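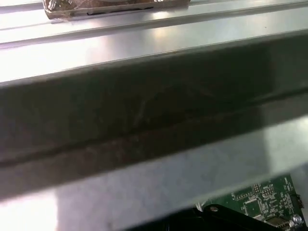
Traces de rouille le long de la rainure, et un coin de carte en bas à droite

[liste-remploi] Re: Démontage des tours de bureau, ordre des opérations

Bonjour à tous,

Je réponds à Chunhua sur la liste, ça servira aux autres.

Le 4 août 2026, Chunhua Yao a écrit :
> Bonjour,
> Nous allons recevoir 18 tours de bureau d'Estska, mises au rebut
> en février. Deux questions avant de commencer :
> 1) Faut-il sortir l'alimentation avant la carte mère ou après ?
> 2) Que fait-on des pièces métalliques qui ont pris un peu de
> rouille ? Jolden les refuse au-delà d'un certain état et je ne
> sais pas où mettre la limite.
> Merci d'avance,
> Chunhua

Pour la première question, je couche la tour, capot retiré, alimentation vers moi. Je commence par débrancher, sans rien dévisser : câbles SATA bleus, puis les fils d'alimentation orange et jaunes du côté des disques, puis les gros câbles noirs qui passent sur la carte. Tant qu'ils sont là, on n'a pas de place pour travailler et on finit par tirer dessus.

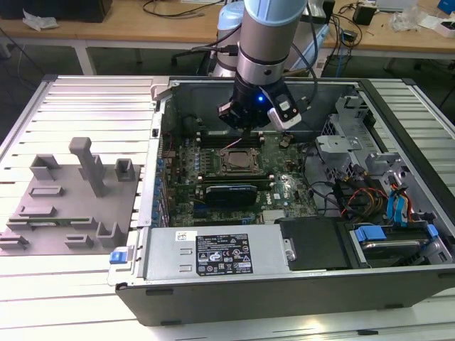
Wenjie Cao

Le modèle dont je parle est un Dell, le logo est imprimé en blanc sur la carte mère. Le disque est tenu par des attaches en plastique bleu. En principe, ce qui est bleu sur ces boîtiers se manipule à la main : on essaie toujours avec les doigts avant de sortir un tournevis.

Une fois les câbles dégagés, voici l'ordre que je suis :

- disque dur, étiqueté tout de suite avec le numéro de la tour
- carte d'extension
- barrettes mémoire
- alimentation
- processeur, puis carte mère en dernier

Donc l'alimentation avant la carte mère, oui. Ne l'ouvrez pas, et laissez l'étiquette réglementaire en place, Trillora la demande pour le tri. Pour le processeur, attention au cadre métallique du support – on relève le levier doucement et on soulève bien à la verticale. Une broche tordue et la carte part en ferraille.
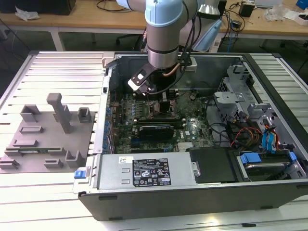 Carte graphique noire encore en place, alimentation au premier plan

La carte graphique est à sortir tôt, elle gêne l'accès à tout le bas de la carte mère. Pensez au verrou du connecteur, il est souvent caché dessous. Je range ensuite les cartes à plat dans des sachets antistatiques, une par sachet. Nous en avons un carton de 400 chez Fu, servez-vous.

Pour la rouille, ma règle est simple. Des taches brun-rouge dans une rainure, avec quelques rayures autour, ça passe : un coup de chiffon sec et la pièce va dans le bac métal propre. Si la surface s'écaille sous l'ongle, bac séparé. Sur le dernier lot j'ai mis 11 pièces de côté et Jolden en a finalement repris 2, donc inutile de passer du temps à discuter avec eux.

Dernier point : ne posez pas une carte nue sur une tôle ou sur un capot, même pour une minute. Si elle doit être testée ensuite, elle va directement dans son sachet.

Si quelqu'un a une meilleure méthode pour la cage des disques, je suis preneur. Je la laisse pour l'instant sur le châssis et ça prend de la place dans le bac.

Wenjie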